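Sep 28, 2026

Went to the open day at Kiston. Left the house at seven with a thermos and two egg sandwiches and took the county road through Tunoncombe, because the bridge on the main route is still down to one lane. It has been that way since May. Siyabonga Engelbrecht had put my name on the list for the morning group. I signed in, got a paper badge and a pair of safety glasses that didn't fit over my own, and wore them on top of my head until a woman at the door told me to put them on properly.

The first stop was the arms and the little scale, on the cloth with the Chinese calligraphy.
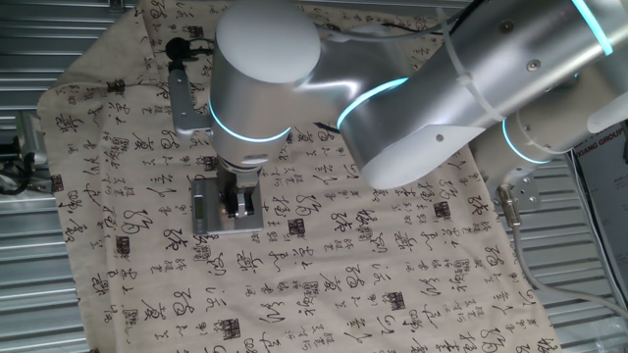
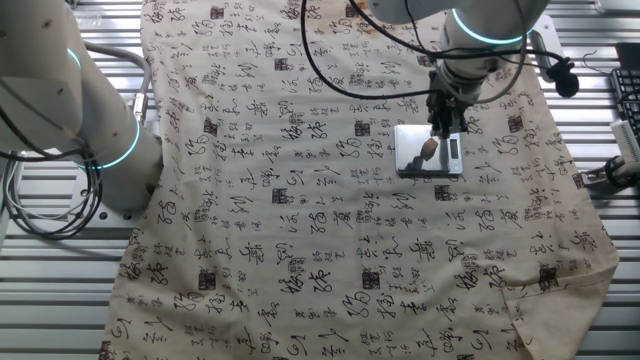
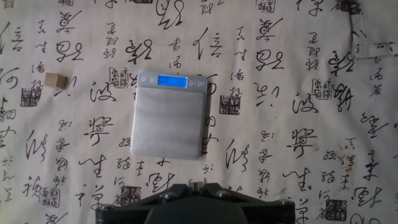 Siyabonga did the talking at that stop. The job is to pick up a small block, set it on the scale, let the number settle, and put it back on the cloth. He said it sounds like nothing, and that it took his group most of the spring to get it to where they would let visitors stand there. The trouble was at the scale. If the gripper lets go too high, the block lands hard and can roll. If it goes too low, the arm leans on the plate and you get the weight of the block plus whatever the arm is adding. He said their early log had a block down as 614 grams, and he keeps a printout of that page over his desk.

A man behind me asked why not use a plain table top. Siyabonga said a plain surface is easy and the places that buy these machines don't have plain surfaces. A busy pattern gives the cameras more to sort out. The man asked the same thing again in different words and got the same answer.

I asked what happens when it misses. He said it tries again, up to a set number of times, and then stops and waits for a person. I liked that. At Potgieter we had a labeling machine that never stopped for anything, and I spent a good part of one winter peeling labels off the guard rail.

After that we were walked over to the training room, where Kgomotso Joubert had a short talk ready. She has run the teaching side for three years. People sit with the controls and do the task by hand, over and over, and the recordings are what the arm learns from. She said a new person does 70 runs before any of theirs are kept. Someone asked if it was boring. She said yes, after lunch especially, and that they switch people to another task every hour.

She let four of us have a turn at a practice station. I was third. The controls are lighter than I expected and there is a small delay, so I kept overshooting and then correcting too far the other way. I did get hold of the peg in the end and dropped it in the tray, not very near the spot marked for it. The girl after me was maybe twelve and did it on the first try. Her father filmed the whole thing.

Coffee was in the hallway. It was weak, but the rolls were good, from the bakery in Jirkville. I talked for a while with a retired tool and die man who had worked in the same building when it was a pump factory. He said there is a date stone on the north side that reads 1892, and we went out to look at it. It is behind a downspout and you have to lean in to see the last number. He showed me where the old loading door was bricked up too.

The second half was a film about the company, which I could have skipped, and then questions. Most of them were about jobs. The manager said they have hired every year and expect to be at 100 people by next summer. He didn't say doing what. I would have liked to hear more about that and less about the new parking lot.

I caught Siyabonga again before I left and gave him back the book he lent me. He looked tired – he had been in since five setting up, and there was an afternoon group still to come. He asked if I would come in some morning and look at a fixture they are having trouble with. A clamp works loose over a day's running. I said I would, though I'd want to see it running first and not just the drawings.

Drove home the same way. Stopped in Tunoncombe for gas and a bag of onions. The left rear tire is low again, so I'll take it in this week. Called Ruth after supper and told her about the girl and the peg.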